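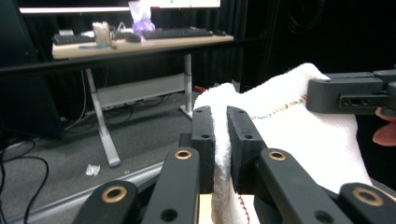

Why I stopped giving star ratings

I have reviewed children's and teenage books on this site for a good few years, and until March every review ended with a row of stars. They have gone, and several readers have written to ask for them back. I'm going to leave them off, and I'd like to set out why.

The trouble started with a book called Gultorley. It is a slow story, 360 pages long, set on a canal boat, and very little happens in the first half. I gave it three stars. The review itself was mostly praise. I said the grandmother was the best adult character I had read in a teenage novel that year, and I meant it. A school librarian wrote to say she had passed it over on the strength of the rating and only read my review months later. She then bought it, and her Year 9 group liked it a great deal.

Three stars was a fair score in my head. It meant good, with faults. To most people who buy books online it means don't bother. I can't change how other people read the scale, and I was using it as though I could.

There is also the question of who the score is for. I am an adult. A book such as Naselar, which is 200 pages of jokes about a haunted swimming pool, was not written to please me, and it didn't much. My nephew read it twice in a weekend. Should it get two stars for my enjoyment or five for his? I gave it four, a number that described neither of us.

Some readers say that stars save time. I accept that. A parent standing in a shop with a bored child wants a quick answer. But a quick answer can be given in words. I now put two lines at the top of each review saying what sort of book it is and what sort of reader is likely to get on with it. It takes longer to write than clicking a star, and some weeks I get it wrong.

The other complaint is that a reviewer without stars is dodging the job of saying a book is bad. I don't think my review of Clusunier dodged anything. I said the plot made no sense after chapter 18 and that the ending had been borrowed from a better book. The publisher has not sent me anything since.

I went back and took the stars off the old reviews as well, apart from those on the archive pages, where I can't edit the template. If you come across a rating there, please ignore it and read the review underneath.

Next week I'll be looking at the new Chávez picture book series, which I have mixed feelings about.

Posted 21 November 2019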